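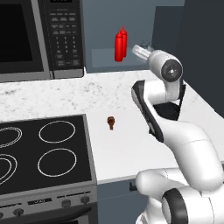 Kitchen counter with microwave oven

About the Lundon Religious Affairs Desk

The Lundon Religious Affairs Desk reports on the leadership and public work of churches for readers of every faith and of none. It was founded in June by Zlata Vasylenko and Wolfram Buschmann, both former diocesan press officers, and became an independent company in January 2021.

Our staff of 15 covers synods, episcopal appointments, church finance and relations between religious bodies and governments. A weekly bulletin is sent to nearly 3000 subscribers, among them parishes, seminaries and newsrooms.

The Desk accepts no funding from any denomination. Its income comes from subscriptions and from the Heitmann Fellowship, which places three young reporters with us each year. Opinion articles are labeled as such and are edited separately from the news.

Agnes Aitken is managing editor. Yayra Frimpong directs coverage of Africa, and Fouzia Lashari is responsible for corrections and reader complaints. Complaints receive a written reply within 20 days.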